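Print this page
E-mail this page

Hokstead Shared Workshop, Vasville
Wamau Arm Build Group
Minutes of the July meeting

Meeting opened at 6:40 p.m. in the back bay. Quorum was met. Minutes of the June meeting were accepted with one correction: the spare servo belongs to the workshop and not to the group.

1. Bench and fixture

The slatted table stays where it is until the end of summer. The request to move it closer to the window was withdrawn. The gray fixture plate will be reprinted with thicker walls. Members are asked not to take clamps from the wall rack for other jobs while a tower is on the table.

2. Load lever

Two methods were discussed for releasing the lever on the processor socket. The first pushes down and out with one finger. The second closes both fingers on the end of the lever and lifts. The group preferred the second but agreed that the approach has to come in lower than it does now. Speed is to stay at 40 percent of maximum for any move inside a case. Old thermal paste is to be wiped off before a processor is handled with the fingers, and the rag goes in the covered can.
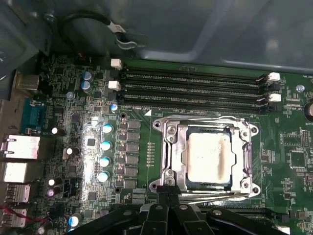
3. Processor handling

The group is using a Xeon E5 for handling trials. Grip force was set at the June meeting and was left unchanged. It was asked whether the fingers should have rubber pads. One member had tried pads on an earlier gripper and found they picked up paste and slid. Agreed to test a thin silicone sleeve first, on a scrap processor, and to report back.

No one is to run the seating routine with the socket open unless a second member is at the stop button. This applies to short tests too.
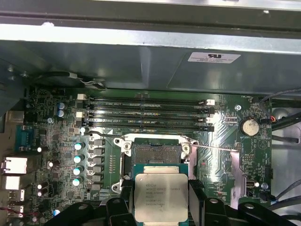 Processor in the gripper, socket open. Memory slots left empty.

4. Wrist camera

The camera bracket works loose after long sessions. Lock washers will be fitted. The cable run was also raised, as it had caught on a drive cage during a test in June. A longer cable has been ordered. Recalibration takes 74 seconds with the new script and should be done each time the bracket is touched.

5. Costs

Balance brought forward was $361. Approved: $180 for a replacement finger joint and fasteners. A request for a second lamp over the table was held over. Members who bought screws out of pocket should leave receipts in the tray by the door.

6. Full tower trials

Trials will continue with the Dell tower on its side and the side panel off. The power supply stays unplugged and the drives stay in their trays. The group will not pull cables with the arm this season. A wider case was offered by a member and accepted, on condition that it goes home again if it has not been used by October.

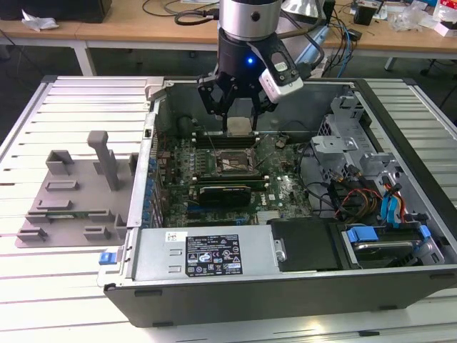

M. Softić
Recording Secretary, Wamau Arm Build Group

7. Other business

The door code changes at the end of the month. The new one will be sent by e-mail.

The air compressor is still out of service.

Next meeting in August, same time. Meeting closed at 8:05 p.m.

Print this page
E-mail this page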